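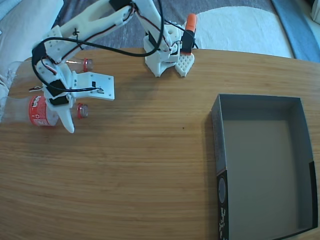
Call for participants: the Veltcombe Kitchen Table Project

Do you eat at the kitchen table? Do you also pay bills there, help with fractions there, wrap presents there, and have the kind of phone calls there that you don't want to have in the living room? Then we would love to hear from you.

The Kitchen Table Project is collecting the everyday history of Veltcombe through the one piece of furniture almost every home seems to have in some form. We began with a single evening at the library, where people were invited to bring a story and a snack. We had planned for an hour. At closing time people were still standing in the parking lot telling each other where their grandmother used to sit! So now we're doing it properly, with recorded conversations, a small book, and a listening room at the Ngcobo Building that opens in October.

Who we're looking for

We hope to record 70 households. Anyone living in Veltcombe or the farms around it can take part, and a household can be one person. You don't need a remarkable table, or an old one. Card tables, breakfast bars, a door laid across two filing cabinets (yes, we have one of those already, and it's wonderful) all count.

We already have plenty of stories from the older streets near the river, and we'd be very glad to hear more from:

People who moved here in the last few years
Renters and people who share a house with roommates
Night shift workers, whose supper may be somebody else's breakfast
Families who speak a language other than English at meals
Teenagers, who so far have mostly been talked about by their parents

What you would do

Taking part means two conversations. The first is a short phone call so we can get to know each other and you can ask whatever you like. The second is a recorded visit at your table, or at ours in the library if you'd rather not have guests. Plan on 2 hours for the visit. Most of it is just talking. We'll ask who sits where and how that got decided, what gets pushed aside when the food comes, which arguments happened there, and what the table has been through. Scratches, burns and wobbly legs are very welcome as topics.

We also ask you to keep a table diary for 3 days before the visit. We mail you a little notebook and you jot down what lands on the table and who uses it, from the first coffee to the last light switched off. Spelling doesn't matter and neither does neatness. One of our early diarists, a retired bus driver, wrote hers entirely on the backs of grocery receipts and taped them in, and it's one of the best things in the collection so far.
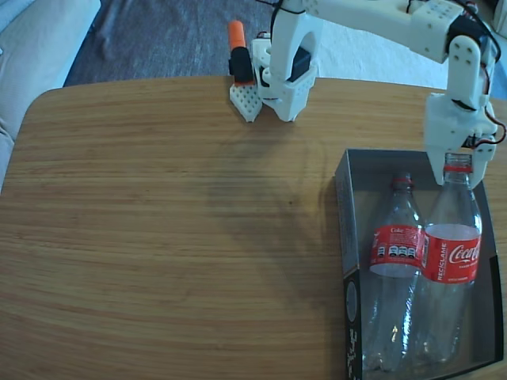

Please don't tidy up for us. It's the first thing everyone wants to do, and we understand — but the junk mail, the half-finished puzzle and the jar of screws that belongs to no known object are just what we came to hear about.

What you get

Every household receives a $70 grocery card after the visit, a copy of the book, and the full recording of your conversation to keep. If you need a sitter or an interpreter, tell us on the phone and we'll set it up at no cost to you. There's also a supper for everybody who took part, held the night before the listening room opens. Long tables, naturally. The Olla bakery on Drosov Street is doing the bread and has promised the onion rolls.

Your privacy

You choose whether we use your full name, your first name, or a made-up one. Nothing is played in public until you've heard it and said yes, and you can ask us to take out a section or the whole recording at any point before the book goes to print. Children can join in when a parent or guardian is present and has signed the form. Recordings you agree to share will be kept in the library's local history room, where visitors can listen with headphones.

How to sign up

Write us up to 500 words about your table, or leave a voice message if writing isn't your thing. Tell us who lives with you, when the table is busiest, and one thing that has happened there. That's all we need to get started. Forms are at the library front desk in English and Spanish, and you can drop them in the blue box by the returns slot. Evening visits fill up first, so if you can only do after 6 p.m., please put that at the top.

Questions go to Liam Egan, project coordinator. Ask for him at the library desk or leave him a note there. He reads every note himself and is always happy to talk about tables, including his own, where one chair has been missing a leg since he moved in.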